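Before you paint a small room black, wash the walls and let them dry for one night.

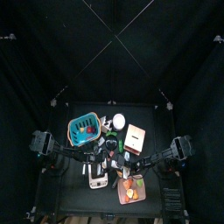 **P. Ngcobo**, workshop keeper, Surkivbridge
12th February

Put the first coat thin, with a short roller. It will look gray and patchy – this is normal. Wait 4 hours, then give the second coat across the first.

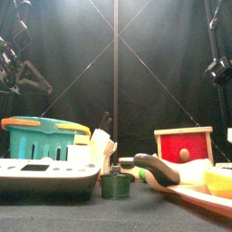 Corners are better with a small brush. Keep the window open 20 minutes after each coat, and wash the roller the same day.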